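Pilidance software group, minutes
December 25, 2021

Present: Herman Tuhumury (chair), Dušan Bartoš (minutes), perception, planning, tooling
Apologies: Farías

1. Previous minutes
Accepted with one correction. Item 4 should read "wrist frame", not "base frame".

2. Planner timeouts
Herman reported that the two-arm planner still gives up too early when both arms want the middle of the table. The timeout stays at 300 ms for single-arm moves. For two-arm moves it will be read from the config file. Dušan asked that a timeout be logged with the start and goal poses, as the current log line only gives the error code. Agreed.
The planner should also say which arm was holding the lock. Herman has a branch for this but it does not build against the current Rindora release.
Action: Herman to rebase and open a pull request.

3. Cable clearance
The collision model treats each arm as bare links. Perception has proposed a fixed padding on the wrist and the last link to stand in for the cable loops. Planning would prefer a separate cable volume that moves with the elbow, but there is no one free to write it before April. Padding accepted for now. It is to be a named parameter and not a number in the source.
Action: Dušan.

4. Log replay
Biketti replay was run on the full set of 572 logs. In 18 of them the gripper state and the joint states were out of order. Tooling traced this to the message queue being flushed on reconnect. The fix is in review. Until it is merged, those 18 logs are excluded from regression runs. The list is in the tooling folder.
Discussion on whether replay should stop on the first out-of-order message or carry on and report at the end. No decision. Carried over.

5. Log retention
Raw logs to be kept for 90 days, then reduced to joint states and events. Herman wants failed grasps kept in full. Tooling to check the disk space before this is turned on.

6. Perception on clear and small objects
The detector configuration will be split so that clear objects have their own confidence threshold. Dušan's view is that one threshold cannot serve the whole table: an orange bottle with a white cap, held in the right gripper, is a very different problem from three small glass vials lying close to each other. The clear plastic under that gripper and the loose white cap on it should both be in the label set, the cap as its own class. Labels for the yellow bin will cover the bin only, with contents labeled separately. Plants go under "other" and the planner treats them as obstacles. Herman asked for the class list in writing before any relabeling starts. Action: Dušan to circulate it.
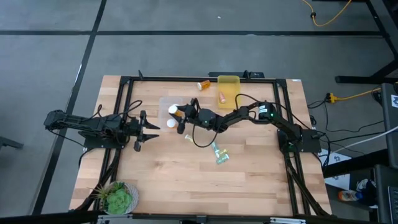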